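Home | Tickets | Knowledge Base | Status | Log in

Ticket: Drestwood catalog, thumbnails wrong color after import
Opened by: Salvador Rocha
Component: Fivix importer
State: open

Since the February update, product photos uploaded through Fivix get thumbnails with a yellow cast. Originals on disk are fine. Batch was 1,000 files, 32 affected, all from the Farkas share.

09:40 Cleared thumbnail cache, restarted worker. No change.
10:15 Re-ran 2 affected files by hand. Same cast.
11:05 Embedded profile is dropped before resize. Setting keep_profile=1 fixes new uploads only. 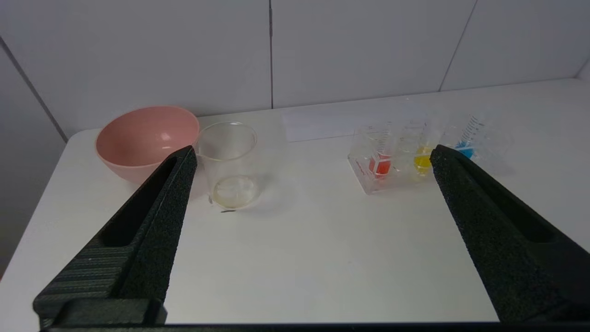

Rebuild of old thumbnails is still pending on the Brolomico server. The job stops after 30 files with a timeout and leaves no entry in the log. For checking by eye, use a file with a large white area. Raising the timeout next.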